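보낸 사람: Imogen Parsons
받는 사람: 그릇과 부엌 메일링 리스트
날짜: 2022년 11월 27일
제목: Re: 흰 그릇 안쪽 얼룩, 그리고 상 위에 놓을 때

모두들 안녕하세요.

답장이 많이 늦었습니다. Svenja 님 메일을 받고 바로 쓰려고 앉았는데, 쓰다 보니 찬장을 열게 되고, 찬장을 여니 그릇을 죄다 꺼내게 되고, 꺼낸 김에 선반 종이까지 갈다가 그만 며칠이 훌쩍 지나 버렸네요. 우선 아래에 원래 메일을 붙여 둡니다. 중간에 들어오신 분들도 계시니까요.

Svenja Frerichs 님이 쓰셨습니다:
> 안녕하세요, 처음으로 글을 올립니다.
> 6월에 이사하면서 시어머니께 흰 그릇을 한 상자 물려받았어요. 상자에는 Heitmann이라고 손글씨로 적혀 있는데 그게 가게 이름인지 사람 이름인지는 어머님도 기억을 못 하십니다. 모두 24개이고 크기는 조금씩 달라요.
> 여쭤보고 싶은 게 두 가지 있습니다. 첫째, 어떤 것은 안쪽에 아주 작은 점이 있는데 이게 때인지 원래 있던 점인지 모르겠어요. 수세미로 문질러도 될까요? 둘째, 흰색인 줄 알고 샀던 다른 접시들과 나란히 놓으니 물려받은 쪽이 살짝 푸르게 보입니다. 같이 써도 이상하지 않을까요? 식탁보는 베이지색이에요.
> 너무 사소한 질문이라 죄송합니다.
> Svenja 드림

Svenja 님, 사소한 질문이라니요! 이 목록에서 작년에 제일 길게 이어진 이야기가 국자를 걸어 두느냐 눕혀 두느냐였답니다. 메일이 51통이나 오갔고 아직도 결론이 안 났어요. 그러니 마음 푹 놓으시고 무엇이든 물어보세요.

먼저 점 이야기부터 할게요. 저는 그릇 안쪽에 작은 점이 보이면 일단 손톱으로 살살 만져 봅니다. 볼록하게 걸리면 음식이 말라붙은 것일 때가 많고, 이럴 때는 미지근한 물을 받아 한참 두었다가 부드러운 천으로 닦으면 대개 떨어져요. 매끈하게 아무것도 안 걸리면 유약 밑에 들어간 점일 가능성이 크고요. 그런 점은 아무리 문질러도 그대로이고 오히려 주변의 윤기만 죽습니다. 제가 젊었을 때 Clurkley 대접 하나를 그렇게 망쳤어요. 점을 지우겠다고 철수세미로 오후 내내 문질렀는데, 점은 멀쩡히 남고 그 둘레만 뿌옇게 되어서 지금은 화분 받침으로 쓰고 있습니다. 남편은 아직도 그 화분에 물을 줄 때마다 한마디씩 해요.

그리고 꼭 말씀드리고 싶은 것이, 윤이 나는 그릇은 안쪽을 한 방향에서만 보고 판단하시면 안 된다는 거예요. 빛이 비치는 자리와 그늘진 자리가 섞이면 멀쩡한 그릇도 움푹 들어갔거나 얼룩진 것처럼 보이거든요. 창가에서 한 번, 부엌 등 아래에서 한 번, 그릇을 천천히 돌려 가며 보세요. 돌릴 때 따라 움직이는 것은 빛이고, 그릇에 붙어서 같이 도는 것은 점입니다. 저는 이 방법을 돌아가신 이모님께 배웠는데, 장터에서 그릇을 고르실 때 어찌나 오래 돌려 보시던지 가게 주인이 의자를 내다 준 적도 있어요. 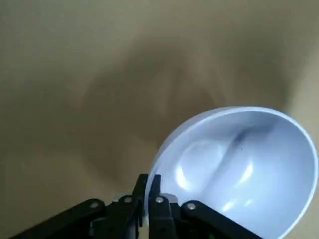
살짝 푸른 기가 도는 흰 그릇. 안쪽에 비친 빛과 회색 그늘, 그 끝에 작고 어두운 점 하나.

두 번째 질문, 푸른 기가 도는 흰색 말인데요. 저는 같이 쓰셔도 된다는 쪽입니다. 사실 흰 그릇이라고 다 같은 흰색이 아니어서, 우리 집 찬장만 해도 우유 같은 흰색, 종이 같은 흰색, 달걀 껍데기 같은 흰색이 뒤섞여 있어요. 베이지색 위에 올려놓으면 푸른 기가 조금 더 또렷해 보이기는 합니다. 따뜻한 색 옆이라 그렇겠지요. 그런데 저는 그게 참 좋더라고요. 테두리 선이 깨끗하게 살아나고, 특히 호박죽이나 카레처럼 노란 음식을 담으면 아주 먹음직스러워요. 정 마음에 걸리시면 밥그릇은 물려받은 것으로, 접시는 새것으로 나누어 쓰시면 일부러 맞춘 것처럼 보입니다.

다만 식탁보는 무늬 없는 것을 권해 드려요. 꽃무늬 위에서는 서로 다른 흰색이 좀 어수선해 보일 수 있습니다. 저는 예전에 Javico에서 나온 체크무늬 식탁보를 깔았다가 손님들이 자꾸 그릇 줄을 맞추려고 하셔서 걷어 버렸어요. (지금은 다림질 받침으로 아주 잘 쓰고 있습니다.)

하나 더, 상을 차리실 때 전등 위치도 한번 봐 주세요. 등이 뒤에 있으면 앉은 사람 그림자가 식탁 한가운데로 떨어져서 애써 고른 그릇이 다 칙칙해 보입니다. 우리 집은 등을 한 뼘 옮겨 달았을 뿐인데 저녁상이 한결 환해졌어요. 사다리를 붙잡아 준 사람은 저였지만 칭찬은 남편이 다 받았지요.

보관에 대해서는 묻지 않으셨지만 24개나 되신다니 참지 못하고 덧붙입니다. 크기가 다르다고 하셨으니 큰 것부터 포개시되, 한 줄에 너무 높이 쌓지 마시고 사이사이에 얇은 천이나 종이를 끼워 주세요. 그릇을 꺼낼 때 테두리 한쪽만 잡고 들어 올리는 버릇이 있으시면(제가 그렇습니다) 맨 위에는 가벼운 것을 두시고요. 저는 못 쓰게 된 면 티셔츠를 동그랗게 잘라서 쓰는데, 이게 보기보다 오래갑니다. Kavaron에서 나오는 펠트 받침도 써 봤지만 먼지가 붙어서 저하고는 안 맞았어요. 잘 쓰고 계신 분이 있으면 어떻게 청소하시는지 좀 알려 주세요.

상자에 적힌 Heitmann은 저도 모르겠습니다. 혹시 그릇 바닥에 글자나 표시가 있으면 옮겨 적어서 올려 주시겠어요? 우리 목록에 지금 133명이 계시니 누군가는 알아보실 것 같습니다. 같은 이름이 적힌 상자를 다락에서 보신 분이 계시면 꼭 연락 주시고요.

아, 그리고 지난번에 제가 여쭤본 나무 쟁반 건은 아직 답을 기다리고 있습니다. 가장자리가 2센티미터쯤 갈라졌는데 기름을 먹여도 되는지, 풀로 먼저 붙여야 하는지 아시는 분 계시면 부탁드려요. 쟁반은 그때까지 냉장고 위에 올려 두겠습니다.

모두 감기 조심하시고 따뜻하게 지내세요.

Imogen Parsons 드림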